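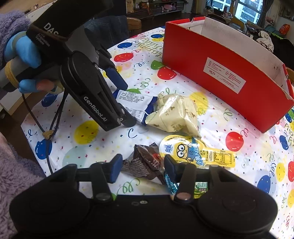 Fig. 2 - Drink carton, candy wrapper and snack packet, with the two grippers.

Section 11. Setting up a bill watch in Nitar

Read section 9 first if you dont have a login yet. Everything below is for office staff and anyone tracking bills for a member. Read-only accounts can follow a watch but can't make one.

Before you start

Bill number, or the exact short title. Which chamber. Email address the alerts go to. If the office is on the old Norau feed, turn that off first or you get every alert twice.

Making the watch

1. Log in. Top menu, Watches, then New.
2. Pick the chamber. It defaults to lower. Check it every time.
3. Type the bill number, no spaces, no periods. HB69 works. H.B. 69 gives an empty result and no error.
4. Click the bill when it shows up. More than one with the same number? Look at the session year, pick the current one.
5. Choose what you want alerts for: committee referral, hearing posted, amendment filed, floor vote, signed or vetoed. Leave "any change" off. It fires on spelling fixes.
6. Add recipients. One address per line. Commas break it.
7. Save. The watch goes gray, then green. Green means live.

Note: a watch made after a hearing is posted will not send that hearing. Go to the bill page and read the calendar yourself, once.

CAUTION: deleting a watch deletes its notes. Export first (Notes, Export, plain text). There is no undo and support can't get them back.

Companion bills

Same text, other chamber, different number. Nitar does not link these for you. Make a second watch, then open the first one, Link, paste the second number. Amendments on one side now show on both pages. Votes don't - those stay seperate.

1. If the link button is missing, you are in the short view. Switch to full.
2. If a companion dies in committee, leave the link. It keeps the history together.

Amendments

Each one gets its own line under the bill. Sponsor, date filed, status. Click Compare to see old text on the left, new text on the right. Struck language is red. Long bills load slow, give it a minute before you hit refresh, refreshing starts it over.

Withdrawn amendments stay on the list. Filter them out under Show if the page gets crowded.
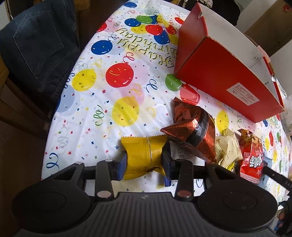
Can two offices share the same watch?
Only if the owner adds the second office under Sharing. Recipients alone won't do it, they get the emails but can't open the notes.

Handing a watch to someone else

1. Open the watch, Settings, Owner.
2. Start typing the name. Both people need to be in the same office group.
3. Confirm. The new owner gets an email and has to click it.

Note: do this before the old account is closed. Joana Teixeira's watches on the Amanlow redistricting bills had to be rebuilt by hand in June.

End of session

Watches go quiet at adjournment but stay on your list. Archive the ones you're done with. Carryover bills keep thier number, so leave those alone and they pick up again when the new year opens. Anything else needs a new watch.

Problems with alerts: Madalena Loureiro, Figueiredo help desk. Send the bill number and the chamber - a screenshot by itself isn't enough.

Section last changed 29/11/2020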